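Gronow Residential Services – Garment Care Support
Ticket 1219
Category: Folding and storage, denim
Status: Awaiting resident reply
Opened by: Signe Solberg, Wanen House, Room 16
Assigned to: Rongrong Lu

Issue as reported
The resident states that jeans folded according to the Garment Care Guide do not fit the standard drawer in the Zalesau wardrobe. The folded stack measures 362 mm across and the drawer does not close. The resident also reports a hard ridge along one leg after storage. 

Entry 1 – R. Lu
The ticket has been reviewed and the first attachment examined. The garment is fastened at the waist and laid front side up, which is the correct starting position in the guide. The legs have not yet been brought together.

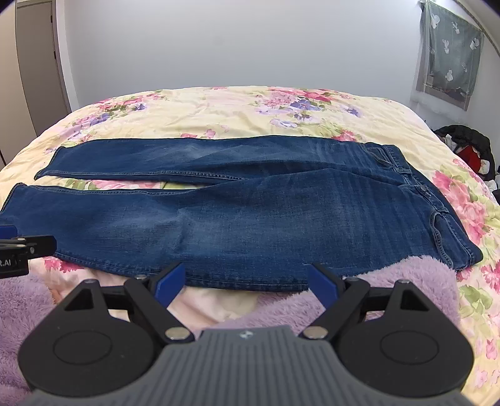
Attachment 1: Jeans laid out flat on the bed before folding.

The resident was asked to confirm whether the first fold is made lengthwise, leg over leg, or from hem to waistband. Reply received in the afternoon: hem to waistband. This explains the width of the stack. The guide requires the lengthwise fold first.

Entry 2 – R. Lu
Second attachment examined.

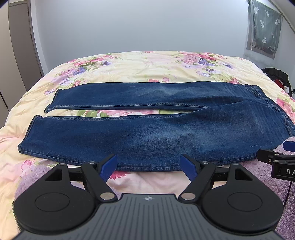 The ridge reported by the resident is most often caused by a side seam that has rolled under the leg and been pressed in that position by the weight of other garments. Residents are advised to smooth each leg from hip to hem by hand before the first fold. A soft surface makes this more difficult, and the comforter under these jeans has wrinkles of its own, so a desk or table is preferred where one is available. The hems should also be level with each other before folding; in the attachment one sits lower than the other.

Action requested of resident
1. Fasten the waist and smooth both legs.
2. Fold one leg over the other, seams aligned.
3. Fold hem to waistband, then in half again.
4. Measure the folded width and reply to this ticket.

Entry 3 – R. Lu
Guide section on denim resent to the resident. If the drawer still does not close, the matter will be transferred to Rashti Furnishings for inspection of the runners – no charge applies to the resident.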